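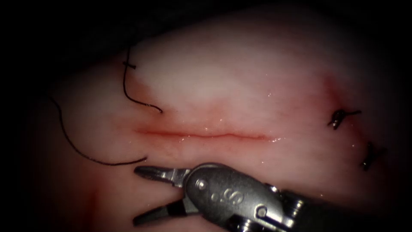
Search this site Search
Stilow and the great tyre promise
1 Apr 2020
by Mhairi Aitken

I've now read the Stilow press release twice and I still can't find the bit where they explain how it works. The claim is that their new club racing tyre will give the same lap time after 60 laps as it did after two. Same grip, same feel, no drop-off. At £449 a set I'd want that in writing from somebody other than the firm's own marketing people.

The figures come from a test at Buthelezi, which is about the kindest circuit you could pick. It's smooth, it's flat, and the only long corner goes left. Wian Swanepoel did the driving, and I have no quarrel with Wian, who is quick and tidy. He is also very light on his tyres, as anyone who shared a grid with him last May will remember. Put the same set under Khanyisile Baloyi, who throws a car at the kerbs as if she's owed money, and then show me the chart.

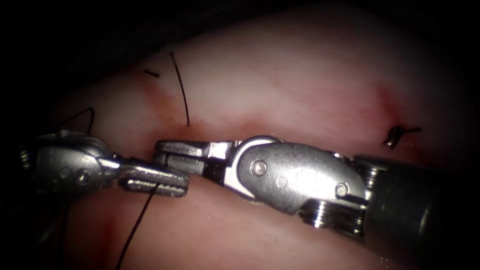 Two instruments, tip to tip, along the seam.

There's no mention of fuel load either. A car gets lighter as it runs, so it ought to get faster, and if the times stay flat then something has gone off. It may only be a little. It would still be nice to see it mentioned.

Annatjie Moodley ran the old Kanik tyres for a whole season and got 300 laps out of one set before she binned them. They were horrible by the end, she says so herself, but Kanik never pretended otherwise. You knew what you were buying — a hard, dull tyre that lasted.

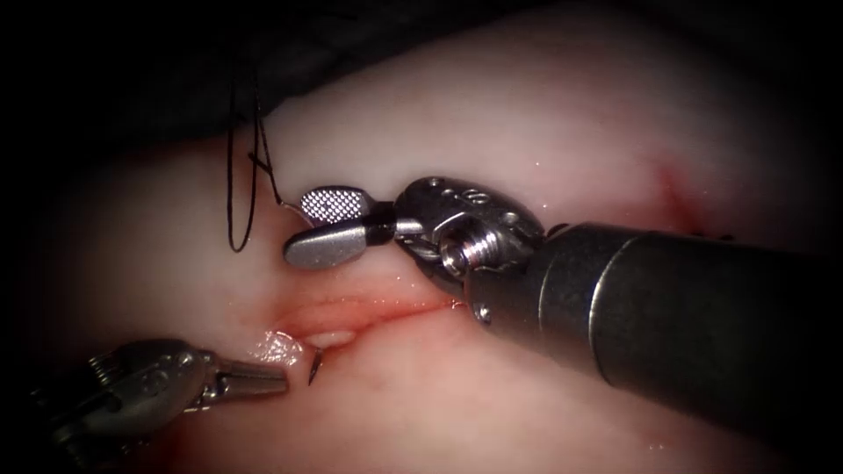
Larger instrument on the right, smaller grasper at lower left.

Ayanda Chauke at Vududance has a set on order and has agreed to let me borrow the timing sheets, good or bad. They run a heavy saloon on a bumpy track, so that should tell us more than the press release does. Until then I'm keeping my money, and I'd suggest anyone on a normal budget does the same. If the tyres turn out to be as good as Stilow says, I'll buy a set and write that up too.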